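Forum > Kids and Play > Play kitchens and pretend food

How do you store play kitchen stuff when it's a mix of toy food and real dishes?

Posted by mintcolander_mom

Hi all! We have a play kitchen problem and I'm hoping somebody has cracked it. We started with a little bag of toy fruit and then I kept adding real things because my two always want whatever is in MY cabinets (an old bowl, a couple of plates, you know how it goes). Now everything lives in one giant bin and the only way to find anything is to dump it. Which they do. Every single day.

We use a white table in the den and by Saturday afternoon it always looks something like this, and I can't even find the strawberry half the time:
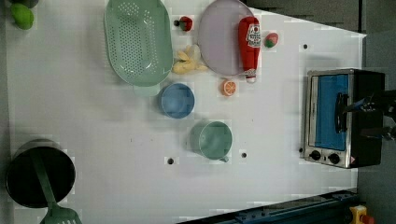
Colander, fruit, ketchup and the toaster oven, all out at once

I don't mind the mess while they're playing. It's the putting away that's killing me. The kids are 4 and 5, so they can help, but "put it in the bin" is as far as we've gotten. I looked at the Virkel drawer tower and it seems nice, but I worry the drawers are too shallow for the colander. Do you sort by food type? By size? Do you even sort? And what do I do with the little oven, which doesn't fit in anything?

Posted by oltinberg_gran

We had the Virkel tower and you're right about the drawers. A bowl fits fine, a colander doesn't, and ours stuck every time a cup handle got turned the wrong way. I gave it to my sister for yarn.

What finally worked was giving up on food groups. I had fruit in one box and "groceries" in another and my grandkids couldn't have cared less. So now it's one low open tub for everything you pretend to eat, and the dishes go on a shelf just like real dishes, plates stacked, bowl on top, cups beside them. They already know how that works from the big kitchen, so I didn't have to teach much!

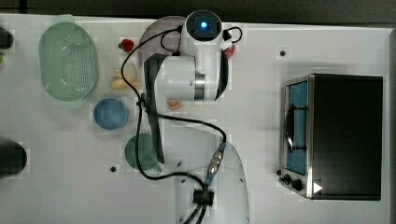

The colander is the thing I'd hang onto, by the way. Ours is the carrying basket at cleanup time. One kid walks around the table with it filling it up with food, tips it into the tub, goes back for more. It takes two or three trips and they fight over whose turn it is, but the table gets cleared. Then it goes on the shelf upside down over the bowl.

For the oven, leave it out. Pick a corner and that's where it lives. I put a strip of masking tape on the shelf so they could see where the edge goes, and it has stayed put since May.

Posted by Amissah

get rid of half of it. seriously. box it up, put it in the closet, swap it every few weeks. mine play longer with less stuff

Posted by drawerful

Agree with the swapping, but I'd leave the favorites out or you'll hear about it at bedtime.

We use two Pistero bins, the low ones with no lids. Skip the lids, mine ended up as sleds. I taped a picture on the front of each one, a banana for food and a cup for dishes, and my 4 year old sorts better than my husband does. Wash the real dishes now and then too, they get sticky in ways I don't want to think about.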